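Does hand cream mark bedding, and is lining a laundry basket with a bag any use?

Posted by Rocío Cuadros, 11 Aug 2026

My daughter's room has a pink lavender-print sheet and I keep finding dull patches on it. My sister blames hand cream at bedtime. I'm not convinced, as the patches survived a wash in July. The tube is a light blue one with flowers on it and says "Hand Cream".

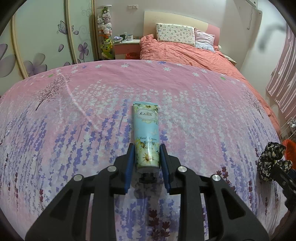
Photo: Rocío Cuadros

She also swears by a plastic bag inside the laundry basket to stop grease spreading. Sounds like nonsense to me. Does either idea hold up?

Walter Lozano
The cream could well be the culprit. Most of them have oil in, and an ordinary cool wash won't always shift it. Dab washing-up liquid on a patch, leave it for 6 minutes and wash as warm as the label allows. I wouldn't pay for a special stain remover. I bought Verkitz and couldn't tell it from the washing-up liquid.

The bag I'm less sure about. A basket with slots in the sides is made to let air through, and a bag rather defeats that. 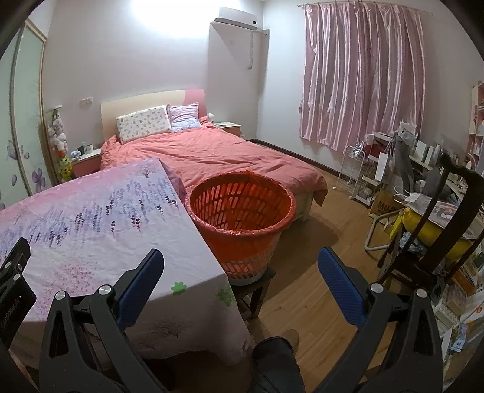 Fine for dry things going in the machine the same day, but I wouldn't leave a damp towel in it for 48 hours – you'd get a smell far worse than a grease mark. It won't do anything for patches that are already there either.

Fashola
just use bicarb, worked for me. never had a bag in mine and never had a problem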